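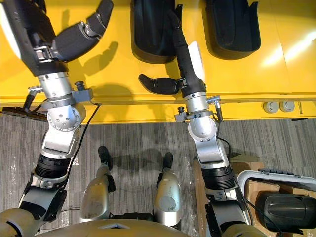 Yellow table, grey striped carpet, Room 13

Karnurden Community Center, walk-through checklist
Date: 2024-06-25
Building: Plorach St. side, ground floor only
Form rev. December

Key: OK / FIX / N/A

1. Front doors open full width: OK. Closer a bit stiff on the left one.
2. Exit signs lit: FIX. One by the coat hooks is dim, changed bulb last visit, must be the unit.
3. Exit routes clear: FIX. Folding chairs stacked in the rear hall again. Moved them, will be back by next week.
4. Extinguishers, tags in date: OK. Kitchen one hung too high, see last report, still not lowered.
5. Smoke alarms tested: OK, all but the store room. No ladder.
6. Carpet edges, Room 13: OK. No lifting at the doorway. Seam glued in December is holding.
7. Carpet edges, main hall: FIX. Loose strip near the stage, 37 inches, taped for now. Needs proper glue.
8. Table tops and legs: OK. Two of the hall tables wobble, tightened both.
9. Outlets and cover plates: FIX. Cracked plate behind the piano. Riquelme Electric called, no answer yet.
10. Hot water at hand sinks: FIX. Men's room ran too hot, turned heater down. Recheck.
11. Occupancy card posted, main hall: OK. Reads 200. Room 13 has none, ask the fire marshal if it needs one
12. First aid box: FIX. No burn gel, bandages low, gloves ok.
13. Outside steps and rail: OK. Moss on the bottom step, sprayed it.
14. Emergency lights, 90 sec. test: FIX. Rear hall unit died at 70. Battery on order from Jeltulton Supply.

Comments: did not get in to the boiler room, key missing from the box. Recieved spare for the side gate, tagged and hung. Items 3 and 14 first please, same hallway.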